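Soft fingertips on a small arm: living with the Moltberg red set

I've been meaning to write this one up since January, when the parcel from Moltberg first landed on my desk, and I'm rather glad I waited, as my opinion has shifted a good deal in the meantime.

For anyone new to these pages, I run a small bench where we try out end-of-arm bits and bobs before they go anywhere near a customer. Our everyday gripper has been the Tesness parallel model with its hard plastic fingers, and I've always been fond of it. It's cheap, it's quick to fit and it will pick up a steel bracket all day long. Give it anything round or squashy, though, and you'll be chasing it across the table (I have spent whole afternoons on my knees looking for bearings!).

The Moltberg fingers are red, tapered and a good deal more forgiving. Fitting them took me 20 minutes with a cup of tea going, and would have taken less if I'd read the leaflet. You get 2 spare fingers in the packet, a kind touch. The bolts are a bit fiddly, and I do wish they'd put a proper line on the base to show which way round each one goes.

My favourite trial is a humble one: pick up a roll of tape by its middle and drop it in a box. The hard fingers need to be lined up very carefully to do that, whereas these narrow enough at the tips to slip into the hole and hold the roll from inside. Out of 46 goes with the Moltbergs I had three drops, all of them my own fault for being greedy with the speed. The Tesness managed rather fewer, and I got cross with it.

Nelly Betancur, who shares the bench, was less taken than I was. She had been running the Ikbridge controller at its gentlest setting and felt the tips wandered a touch when they closed on nothing at all. I've since come round to her way of thinking. If your work is small and flat, such as washers or cards, stick with hard fingers. 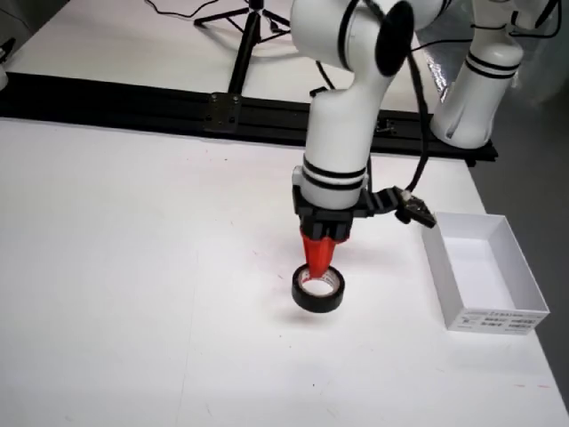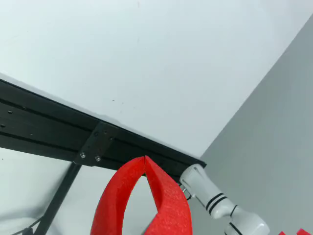
Photos: Þórarinsdóttir. Red fingers on the white arm, both pictures.

As for wear, I'd put 500 cycles on the first pair by 8th May and they're still in use, with a little scuffing on the inner faces. I shall keep them on for the tape and the softer packaging, and the Tesness will go back on for brackets. The price is fair, the postage less so.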